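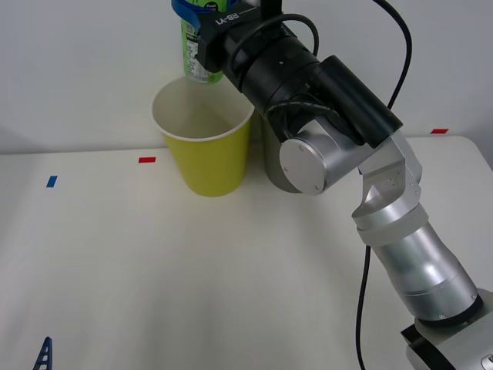 Lata verde, vaso amarillo.

Llevo desde octubre sin beber refrescos y lo cuento con la solemnidad de quien ha vuelto de la guerra. Mi hermana dice que hablo más de no beberlos de lo que antes los bebía, y tiene razón, pero ella desayuna galletas de pie delante de la nevera, así que tampoco voy a tomarla de faro moral.

Todo empezó con el ticket del supermercado de Vendthorpe. Sumé lo gastado en latas durante un año: 658 euros. Con eso se va uno una semana a cualquier sitio con playa. Yo me fui al dentista, que también tiene vistas (un póster de Menorca pegado en el techo).

La primera semana fue horrible. A las cinco de la tarde me entraba un sueño de boa y contestaba los correos con monosílabos. Hậu Bạch, que comparte conmigo despacho y paciencia, me propuso pasarme al agua con gas y limón.
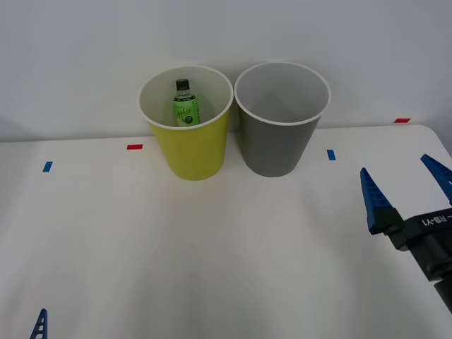
Le hice caso, con el entusiasmo con que se acepta un jersey de la abuela. El agua con gas sabe a televisor sin antena. A los diez días, sin embargo, me pillé eligiendo marca y opinando sobre el tamaño de la burbuja, y comprendí que me había convertido en otra clase de pesado.

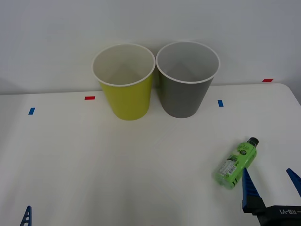
Lo difícil de verdad son las reuniones ajenas. En casa de Augustina Ametepe me ofrecieron cola tres veces antes de quitarme el abrigo, y a la cuarta dije que sí por educación, que es como he tomado casi todas las decisiones importantes de mi vida. Dos vasos de papel, uno verde amarillento y otro gris, tan juntos que casi se rozan por el borde, y ya parece una fiesta; pides un vaso de agua y parece que hayas venido a leer el contador.

Di dos sorbos. Demasiado dulce. Me lo terminé igual, claro.

Sigo en ello, con recaídas. El dentista me espera en primavera.

Buscar en este blog
Escribe y pulsa Intro

Entradas recientes
Mis 2 macetas y yo: crónica de una sequía
Una tarde perdida en Stestham
Cumplir 70 como mi tío
2.000 pasos al día y ya me parecen muchos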